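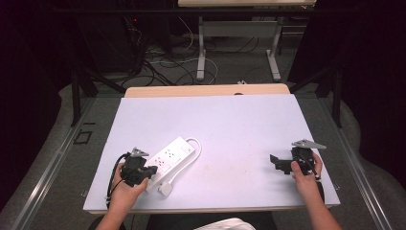

Photo: Emiliano Lozano

Apr 4, 2019
By Emiliano Lozano

The queue on Girker was long again this morning. My job had number 131 in the list when I arrived, and at lunch it had number 60, so I decided to do the other work, the report for Ilix, which I have been avoiding since Monday.

First the good news. The test from last night finished without errors. It used 29 nodes, and I asked for 32, but three of them are still in repair and the scheduler gave me what it had. The ocean model ran for 682 simulated days and wrote all the files where they should be. Last month it always stopped at the first restart file, and I spent many evenings looking for the reason. The reason was one line in the setup script, with a path that was correct on the old machine and is not correct on Girker. I felt a little ashamed when I wrote this to the support desk at Salinas. They answered very kindly that they see it every week. 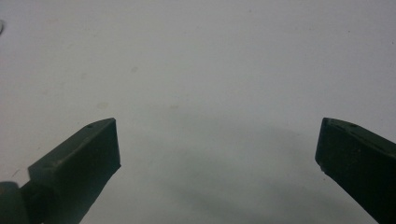
After lunch I made the plot of run time against number of nodes. Up to 16 nodes the line is nearly straight, and after this it bends down more than I would like. I think the problem is the writing of the output, because all processes send their data to only one, and this one has to write while the others wait. Jedosura has the same design in its older version, but in the new one there is a group of processes only for output. I read the manual for two hours. Some chapters are very good, and others look like somebody stopped in the middle and went home.

I would like to try it before the meeting. The question is whether I should ask for more hours. Our allocation ends in September and we used more than half of it already, a big part on the runs that stopped. In the report I must explain this. I wrote the paragraph three times. In the first version it sounded like the machine was guilty, in the second like I was guilty, and the third is only numbers. I kept the third.
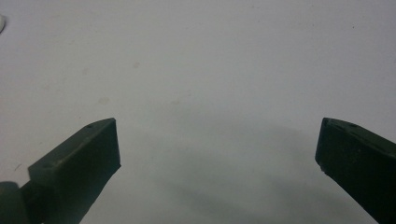 At four we had the call with the Ilix people. They want to know how much electricity one simulated year costs, and I could not say it. The counters on the nodes give power for the processors and the memory, but not for the network or the cooling. I proposed to give the node value and to write clearly what is missing from it. They agreed, but one of them asked for "a complete figure" two more times, so I suppose I will hear about it again.

I also promised to send them the job scripts. Before that I must clean them – there are comments in Spanish from two years ago which are not polite.

My job started at 17:40, when I was already putting on my coat. I stayed to watch the first lines of the log, then ten minutes more, then I missed the bus. On the walk home I thought that maybe the chunk size of the output files is also wrong. Tomorrow I will check this first, and then write the mail to Salinas about the three nodes.

Contact | © 2019 Emiliano Lozano | Back to top

This site uses cookies to remember your settings. By continuing to read you accept their use. OK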